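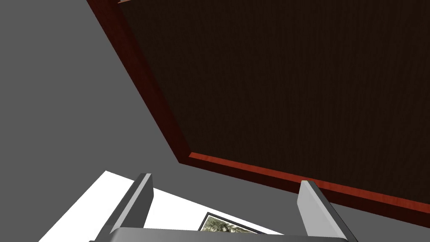 Plornetwood 2: door-contact fault watch for mobile arms

We love a stubborn door. Doors are where good arms go to get humbled, and the Undholm stall is the fault that got us building this add-on in the first place!

The trouble showed up in August, in simulation. An arm running our door-opening routine would push against the wood near the trim, miss the lever completely, and keep on pushing. The controller saw a wrist force it took for a normal grip and carried on with the next step, which was to pull. In the worst run it held that load for 21 seconds before the base slipped and the whole job stopped with no error in the log. On real hardware you'd be looking at a bent finger or a cracked door frame.

Ruan Ntuli traced it to a stale handle position (the planner was reusing one from before the base had turned), and then wrote the watch that is now the heart of Plornetwood 2.

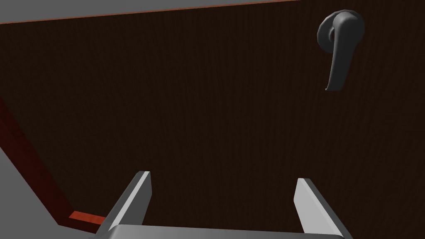
Open fingers at the door face, with the lever up and to the right.

What the watch does

It compares where the handle should be with where the fingers are, 500 times a second, and checks the wrist force against both. If the arm feels contact and the lever isn't between the fingers, motion stops, the fingers stay open and the log gets a plain message: CONTACT, NO HANDLE. We're very fond of that message.

We replayed 3000 door approaches with it switched on. The Undholm stall did not come back. It did stop early on two good grasps, both on levers with a deep curve, and we're still working on those.

Works with

Fanero and Şimşekoğlu wrist sensors, parallel grippers only. Suction tools are not supported yet.

Before you switch it on

Update the planner first. The watch is no replacement for an emergency stop, so keep yours wired and within reach. After a CONTACT, NO HANDLE stop, back the arm off by hand and run a fresh handle search before you try the door again.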